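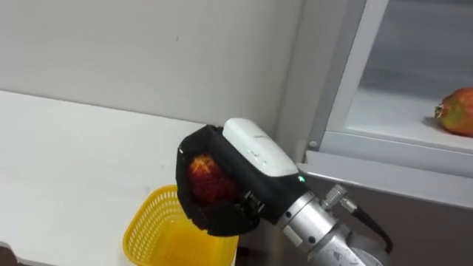

Storing small soft fruit

Last updated 11/2/25

Small fruit with a bumpy skin bruises at the high points first. Damage is often invisible for a day, then shows as a dull, sunken patch. Most of it is caused during transfer from one container to another.

Container
Use a plastic basket with openings in the sides. Solid bowls hold moisture at the base. Check the inside of the mesh for moulding burrs and trim them with a nail file. The Sondden small basket has a smooth rim; the older Skevora type usually needs trimming.

Handling
Support the fruit from underneath with a cupped hand. Do not pinch it by the sides or lift it by the stalk. Lower it to just above the basket floor before letting go. A folded cotton cloth in the base reduces marking, but must be changed when damp.

Filling
No more than 2 layers. Place the firmest fruit at the bottom. Uneven colour, such as yellow patches on red, is normal in many varieties and is not a reason to discard. Soft spots, splits and leaking juice are.

Washing
Wash immediately before eating. Fruit washed in advance should be dried fully and used within 36 hours.

Cleaning the basket
Warm water, washing-up liquid, soft brush. Work the brush through the openings from both sides. Drain upside down.

Notes on lining cloths: Kevin Muñoz. Corrections to Botond Győri, Nirnley.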